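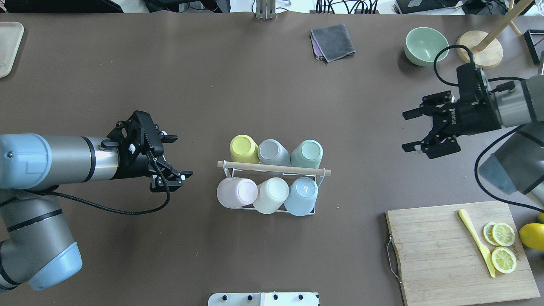

Usby has put its two-arm kitchen cell at the Prellidby workshop back into service after two days of maintenance on the grippers, the cabling and the wrist cameras. The cell handles ordinary tableware and food items, and the company uses it to test how the arms share a single table. Each arm ends in a two-finger gripper, and the cable that serves it runs in a loop on the outside of the arm. Those loops got most of the attention this time. If a loop is too short it pulls on the connector when the wrist turns. If it is too long it hangs low enough to catch on whatever is standing on the table, and the wire rack that holds the cups upside down in two rows is an easy thing to catch on.

Funmilayo Tamuno, who looks after the cell, said the right arm had been stopping in the middle of jobs since spring. The controller reported a lost gripper signal each time and then recovered without help.

"We changed the gripper first, and that did nothing," Tamuno said. "Then we moved the wrist by hand with the power off and watched the plug. You could see it being tugged at one end of the travel."

The cable was replaced and given more slack at the wrist, with a new tie point farther back on the arm. The left arm had shown no fault, but it got the same routing so that both sides can be checked against one drawing. Tamuno said the ties are now left just loose enough for the cable to slide.

The fingers were checked next. Technicians closed each gripper on a gauge block, compared the reading with the one stored in the controller, and reset the zero point on the left side. The mounting screws at both wrists were taken out, cleaned and tightened again to the figure on the service sheet. One screw on the right arm was found loose.
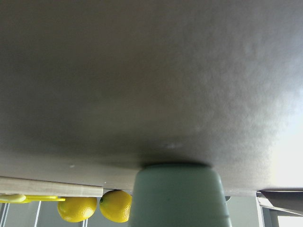
The wrist cameras took up most of the second day. Removing a gripper can shift the camera beside it by a very small amount, and at close range a small shift is enough to send the fingers to the wrong side of a cup. Both cameras were calibrated again with a printed target and then with a set of slow approaches to the table, stopping at several heights. The first pass on the right arm was thrown out after a bracket was found to be flexing. The bracket was shimmed and the pass repeated.

Derkier, which supplies spare parts for the cell, has set a service interval of 1,000 hours for the gripper cables. The log for the right arm showed 1,294 hours on the old one. Tamuno said the counter had been kept on a separate sheet from the rest of the service record -- the two have now been merged, and the cell will show a notice on its start screen when a cable is due.

After the repair the cell was run through 182 pick-and-place moves at reduced speed, using cups, a bowl and fruit. No signal faults were logged. Two moves were stopped by the operator when a grip looked too close to the rim of a cup, and the approach height for that item was raised before the run went on.

The arms will stay at reduced speed until the cable ties have been inspected again. Staff have been asked to wipe down the table at the end of each shift and to look at both loops before starting the arms, with the emergency stop pressed in. Anything found rubbing is to be written up before the cell is used.

A larger job is planned for August, when the controller will be moved to a Kneževič cabinet with easier access to the connectors. Usby expects the cell to be down for most of a week. Tamuno said the cameras will not be touched during that work unless a gripper has to come off -- in that case the calibration will be done over from the start.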